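Ticket: Replacement hands, spares budget for bedroom unit
Opened: 2018-01-09
Status: Awaiting quote
Supplier: Gromero
Site: Selerlow

1. Request
Approval needed for fingertip pads and arm covers ahead of the July order. The current allowance is $1,000, set before bed making was added to the task list. Sheet pulls load the right gripper far more than the old shelf work did.

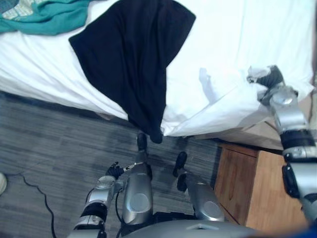
2. Wear items
Pads are white-faced with a dark rim. Gromero sells them in sets of five only, lead time up to eight weeks. Sleeves are ordered singly. Request is for two sets and one pair of sleeves — no spare thumb tips, as Gromero lists them under a separate part family.
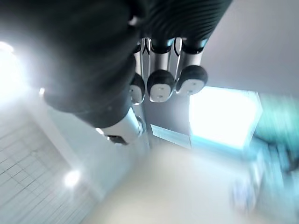 Panasiuk: we can hold the pad price until the end of the quarter but not the sleeve price. The sleeve is being revised. If you order the old type now, confirm in writing that you accept it without exchange.

Noted. Old type is acceptable if the cuff fitting is unchanged. Asked Panasiuk to confirm.

3. Alternative quote
Plusus offered a complete hand on lease. Rejected for this financial year: the lease excludes fabric handling and straps, both of which are on our list.
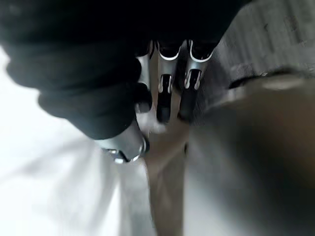

4. Actions
Move the sleeves to the maintenance budget. Leave the pads under equipment. Re-check the allowance once Gromero's freight figure is in.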